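Himo: A Feature Documentary
Interim Progress Report to the Elcombe Fund
Reporting period 2, ending December
Submitted by Noeline Katene, producer

Status

The project is in late production. Principal interviews are complete except for one. Tape transfer is behind the schedule filed with the application, and picture editing has started on the sections that do not depend on the remaining tapes. Total spending is within the approved budget. One change between budget lines is requested below.

No change is proposed to the subject, the running time or the delivery format. The film follows the Himo recordings, a set of home and dance hall tapes made by members of the Arruda Band over the years the group worked the coastal circuit, and the musicians who learned the repertoire from them. Ignacio Ocampo remains the director.

Tape transfer

The collection as delivered to Wiltance Audio contains 84 open reels. The application gave a lower figure, taken from the family's handwritten list, which left out the reels stored without boxes. At the end of the period 68 had been transferred at full resolution, with both directions captured where a reel was recorded on both sides. The balance falls into two groups: reels with binder breakdown that need heat treatment before playback, and reels spliced with office tape, where each splice has to be remade by hand.

Wiltance has asked that the heat-treated reels be run in small batches, with playback directly after each batch. This is slower than the single pass assumed in our schedule. We have agreed to it. A trial reel handled the old way shed enough oxide to stop the machine during the second song, and that passage will have to be taken from a cassette dub held by the drummer's niece. The dub runs slightly fast. Pitch has been corrected against a reel of the same tune in the same key, and the corrected file is marked as such in the log.

Speed is a wider problem than expected. The band used at least two recorders, and one of them ran slow when its batteries were low. Several long dance sets drift gradually flat from start to finish. We have left the archive masters untouched and made separate corrected copies for the edit. The log entry for each corrected copy gives the reference used, usually the accordion, whose tuning we could check against the instrument itself.

Catalog

The catalog now holds almost 700 entries at the level of the single performance. Each entry carries reel and side, start time, title if known, lead singer if known, and a confidence mark for the last two. Titles are a continuing difficulty. The same waltz appears under four names, and one name is shared by tunes that have nothing in common beyond the opening phrase. We list all names found on boxes or spoken on tape and have stopped trying to choose a preferred one.

Spoken material between songs is being transcribed separately. It was not in the original work plan. Ignacio Ocampo asked for it after hearing the stage announcements on the early reels, which give the names of halls, raffle results and, in one case, a full argument over who was to be paid for the van. Some of this will carry scenes that we had planned to cover with narration.

Interviews

All surviving members of the Arruda Band have now been filmed, with the exception of the second guitarist, who was unwell during the shoot and has asked to be approached again in spring. If he is unable to take part on camera, he has agreed to an audio-only session at home.

The interviews with younger players were filmed in pairs. Each pair was played a transferred reel through loudspeakers and then asked to work out the tune on their own instruments. The takes are long and much of the material will not be used, but the method gave better results than direct questions about influence, which tended to produce the same few sentences from everyone. The camera setup was kept the same throughout so that the pairs can be intercut.

Sound on one of these sessions was affected by a refrigerator in the next room. The hum has been reduced to an acceptable level in a test, and no reshoot is planned.

Editing

An assembly of the first act exists and was shown to the fund's program officer in rough form. It runs long. The main comment received, that the band is not heard playing a complete song until too late, is accepted. The revised opening uses one uninterrupted number from a wedding reel, with the dance floor audible throughout.

The second act is cut in outline, with placeholder audio in the places where transfers are pending. The third act has not been started. Editing is carried out at Elcombe, in the room provided under the in-kind part of the grant, and the room has been suitable. Storage there is backed up nightly to a drive kept at the producer's office.

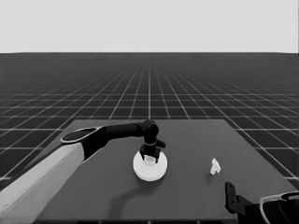

Rights and clearances

The family has signed the master license for all reels recorded by band members. A small number of reels hold material taped off the radio, and these are excluded from the license and from the film. They have been transferred for preservation only.

On the publishing side, most of the repertoire is traditional or was written by the band. Two songs are known to be under claim by a commercial publisher. Terms have been requested for one. For the other, the publisher's records show a different author from the one named on the tape, and we are waiting for a reply. If the reply is not received before picture lock, the song will be replaced. An alternate has been chosen and fits the scene with minor trimming.

Releases are on file for every person interviewed. Releases for recognizable voices on the stage announcements are being handled by letter, and Noeline Katene is keeping the list.

Budget

Travel is underspent, mainly as a result of filming the younger players in one location. Audio transfer is overspent against the period and will be overspent against the whole project unless adjusted. We request that the travel balance be moved to audio transfer. The total grant amount is unchanged, and no other line is affected. A line-by-line statement is attached as Schedule A, with the revised Wiltance quotation as Schedule B.

The music clearance line is untouched to date. We prefer to leave it in full until both publishing questions are settled.

Risks

The main risk is further delay in transfer. The heat-treated reels include the only known recording of the band's last public dance, which the present outline uses as the closing sequence. Should that reel prove unplayable, the ending would have to be built from interview material and the niece's cassettes. An alternate outline has been written and can be supplied on request.

A lesser risk is color mismatch between the interview footage and the super 8 reels lent by the accordion player's brother. Test grades have been made. The difference is visible and will be kept.

Work planned for the next period

Complete transfer of the remaining reels and close the log.
Film or record the second guitarist.
Finish the spoken-word transcripts and have them checked by a family member.
Lock the first act, deliver a full assembly of the second, and begin the third.
Settle or replace the two claimed songs.
Deliver a preservation copy of all completed transfers to the family, with a printed catalog.

The next report will be filed with the full assembly. Questions on the budget request should be sent to Noeline Katene, and questions on the outline to Ignacio Ocampo.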